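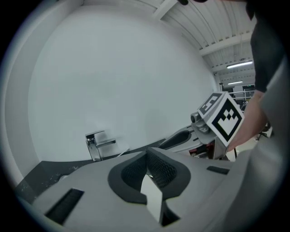
We've been in the new house in Storkenell for one whole winter-into-summer-into-winter, and I finally feel ready to tell you how it's going. Short version: I love it, even the parts I complain about on the phone! Longer version: I have spent most of the fall and all of December thinking about paint. I wanted one light gray for the hallway, the stairs and the back bedroom, something close to the matte light gray up top with the darker gray rim for the doors and baseboards, and I wanted to stop buying sample pots. We're up to 300 dollars' worth of sample pots. Mohandas has asked me (kindly) to put the lids back on and choose.

So I chose! The hallway was done by the week before Christmas, and when I come down in the morning now I get a little jolt of happiness before I've even found my slippers. The bedroom is next, once we've dealt with the window that won't close past the last half inch.

For those who joined the list after July, a quick catch-up. We left the apartment in Stondambridge after 97 applications, viewings, near misses and one seller who changed her mind on the morning we were supposed to sign. (Mohandas kept a tally on the fridge. I asked him to stop at 50 and he did not.) The move itself took two trips with a rented truck, and the second one was almost all books and plant pots. My desk is now under the eaves, facing a field, and I work from there four days a week. On the fifth I take the bus to Iltholm, sit in the library and pretend I still commute.

What has surprised me most is how social it is. I thought moving to a town of 1,500 people would mean long quiet evenings, and some are – but there's also the Thursday soup supper, the choir I swore I wouldn't join, and our neighbor Tôn, who came over to borrow a ladder and stayed for three hours talking about pears. He has promised us two young trees in spring. I've already picked the spot and already changed my mind about it.

Money, since a few of you wrote to ask: yes, the mortgage is smaller than our old rent, and no, we're not saving as much as I'd hoped. Heating an old house is a whole education. I'll do a proper letter about it when I've got a full year of bills in front of me.

Next time: the kitchen, the great shelf argument, and my sister's recipe for lime pickle. If you've made a similar move, hit reply and tell me where you landed. I read every one, usually with toast.

Happy New Year when it comes!

Anitha Iyer
2023-12-30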